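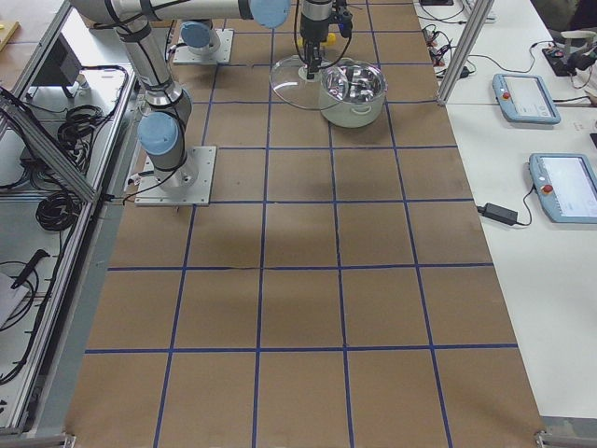
Figure 1. Lid and pot task, fixed view. The lid is held by the knob, tilted, with the pot to its right.

Robot Learning Lab, Unit 3: Collecting Demonstrations
Course notes, revised 29 Nov 2024
Instructor: Antonina Levchenko. Lab sessions: Syahrul Mangundap

3.1 What counts as an example

A demonstration is one complete attempt at the task, stored with its joint positions, gripper commands, camera streams and a short text label. The policy is trained to predict the next stretch of commands from the current images and joint readings. It has no other source of information about the task. If every demonstration starts with the pot on the same square, the policy has been given no reason to look for the pot.

The class set from September holds 2,791 demonstrations of household tasks. Lid and pot is one of the harder ones. A clear glass lid shows up mostly as a thin bright rim, and polished steel reflects whatever is near it. Expect the rim to vanish in some frames. Do not delete a demonstration for this reason alone.

3.2 Start positions

The tape grid is used to set and record where objects begin. Name squares by row and column, counting rows from the far end of the table and columns from the left. Write the start square of each object on the log sheet before recording begins. An object that sits across a line takes the name of the square holding most of its base.

Draw start squares from the printed list. People who choose squares by eye tend to favor the middle of the table, and the September set shows this clearly -- see the plot in the Unit 2 notes. Squares the arm cannot reach with the gripper pointing down are already struck from the list.

Pot handles should be turned to a new angle each time the pot is reset.

3.3 Recording

Before each run, check that the start pose matches the reference pose on the pendant. Keep hands off the grid once recording has started. The person at the pendant keeps the emergency stop within reach for the whole run and does no other job.

Grasp the lid by its knob. A grasp on the rim may work once, but it mixes two methods in one set and the policy will tend to average them. Pause briefly after the fingers close, then lift. Zalewska's runs from Rivera are a good model for pace: slow near contact, faster in free space.

If a grasp slips, a second try within the same run is allowed. Mark the run "recovery". Recovery runs are kept and are useful in training, but they must be labeled so that their share of the set can be controlled.

3.4 Labels

success: lid seated on the pot, gripper open, arm back at start pose
recovery: as above, after one or more failed grasps
fail: any other ending, including an emergency stop

Failed runs are saved in a separate folder. They are left out of training and used in Unit 4 to test the success detector.

3.5 Assignment

Work in groups of 2. Each group records one block from the start list and trades log sheets with another group, which relabels the runs from video alone. Report every run where the two labels differ and state which one you kept. Send the report to Syahrul.

Reading: Galanis, notes on reset procedure (course folder), sections 2 and 3.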